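Buying a used play kitchen – what should I check?

Posted in Kids & Toys by Kelly Brandão

My daughter turns three in March and I'd like to get her a play kitchen. New ones are more than I want to spend, so I've been looking at secondhand listings near Brirnham. There's one I like for $60 less than the shop price, but the seller doesn't have the instructions and says it has to be taken apart to move. Is that a problem? Also, how long do kids really use these? We live in an apartment and it would have to stand in the living room.

Myroslav Nechyporuk

We bought ours used and I'd do it again. Things I would look at before paying:

Screws that go into wood get looser every time they come out. Ask how many times it has been moved. If a screw just spins, put a wooden toothpick and a little wood glue in the hole, let it dry overnight and try again. That fixed 4 of ours.

Take pictures of every side before you take it apart, and tape each bag of screws to the part it belongs to. You won't miss the instructions much if you do that.

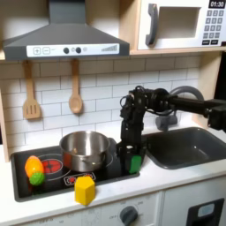

Range hood with the printed controls, microwave on the shelf at right.

Look at the printed parts too. Stickers and printed strips wear off if people scrub them. Use a damp cloth and plain dish soap, no scouring pads. Hinges are the other weak spot, so open and close every door a few times while you're there.

As for how long they use it, ours started at two and a half and is still at it at five, though now it's mostly a store. Fasten it to the wall – kids climb.

clatside_mom

Check the height. Some of them have adjustable legs and some don't. My son outgrew a Bastix in a year.

Nadar

I'd skip it if you're in an apartment. They take up a lot of room and ours ended up covered in laundry. A cardboard box with burners drawn on it and some old pans did the same job for us. If you do get one, ask about a recall before you drive out there, and measure your car. I had to go back for the second half.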